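Filed under: Kitchen and Laundry > Benchtops and Storage > Solved

Ticket 271 – oiled benchtop feels tacky near the fridge

Status: closed Tuesday

Reporting back on my sticky benchtop, and I'm so pleased with how this one came out! Quick recap for anyone who missed the first post: butcher-block timber top on a white drawer cabinet, recoated in September with two coats of Zavura oil. The open end cured beautifully. The end near the fridge stayed tacky for weeks, and anything with a flat base grabbed when you lifted it.

Support at Hukton asked me what normally lives on the bench, which I hadn't thought to mention. Fair question – we're a snacky household and the bench is where it all lands. 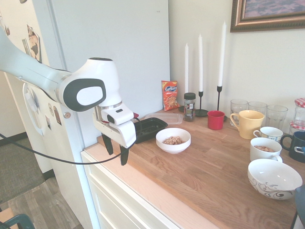 Step 1. Clear everything off

The red Kurkure bag, the jar with the black lid, the low clear container and the black tray all went to the dining table for the duration. I wiped each base with warm soapy water while I was at it, and the cloth came up brown from two of them, so there was definitely oil sitting on the surface.

Step 2. Lift the excess

Gromside white pad, a splash of fresh oil to soften the old stuff, rub with the grain, then wipe off with old cotton tea towels. I went through around 100 mL of oil and every rag in the laundry. (Rags spread flat outside to dry, please, never scrunched up in the bin!)

Step 3. Wait, then sand

Left it 48 hours with the window open. Still a faint drag under my palm in one patch, so I gave that bit a light hand sand with 300 grit. My first go was with 2000 and it did nothing except polish the gunk – lovely shine, still sticky.

Step 4. One thin coat

Thin, thin, thin. Kolev applicator, ten minutes' soak, buffed until the towel came away clean. I'd flooded it last time and never wiped back properly at that end.

Result: smooth as anything, and the colour finally matches from one end to the other. Jars slide again! Still to do: felt dots for the tray. If anyone's found ones that survive a wipe-down, I'd love to hear which.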